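Keeping both arms honest

At Drurnetti, the two-armed cell that handles laundry is stopped every 200 hours of running. Ludivine Delaunay, who has charge of it, allows a morning for the work. Most of that goes on the wrists and fingers.

The job starts with the power isolated and the arms resting on stands. Each finger is wiped, then checked against a steel gauge for bend. A finger out of true by the thickness of the gauge will still pick up a towel, but it will drop the hem of a shirt, and the fault then gets blamed on the software. Fingers are replaced in pairs. Delaunay keeps four sets in a drawer, labelled by side, and does not swap left for right even where the parts are the same.

Wrist screws come next. They are tightened in two passes, the second at full torque, and marked with a paint pen. A broken paint line at the following service means the screw has moved. In October three had moved on one arm, all on the same bracket. Aurélien Lebrun traced this to a cable clamp that had been fitted a turn too tight and pulled on the bracket whenever the wrist rolled past its middle position. The clamp was slackened and the cable given 42 mm more free length.

Lint is the other regular trouble. It packs into the gap behind the wrist joint and holds grease there. Compressed air drives it deeper, so the gap is cleared with a soft brush and a narrow suction nozzle. The joint is then turned by hand through its full travel and felt for rough spots.

Calibration is left until last. Both arms are sent to the same point above the floor, one after the other, and the difference is written on the service sheet. The limit is set for garments, and Lebrun considers it generous. Jhosep Palomino, who ran a similar cell at Lasov, would halve it.

The final check is a plain pick with the panels up and the arms at reduced speed, over a basket and a sofa. A garment with contrasting edges is preferred, as a slipped grip shows early. If both arms hold through ten slow lifts, the speed limit is removed and the sheet signed.
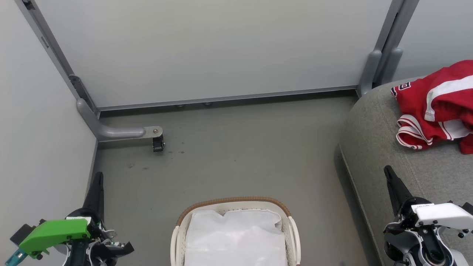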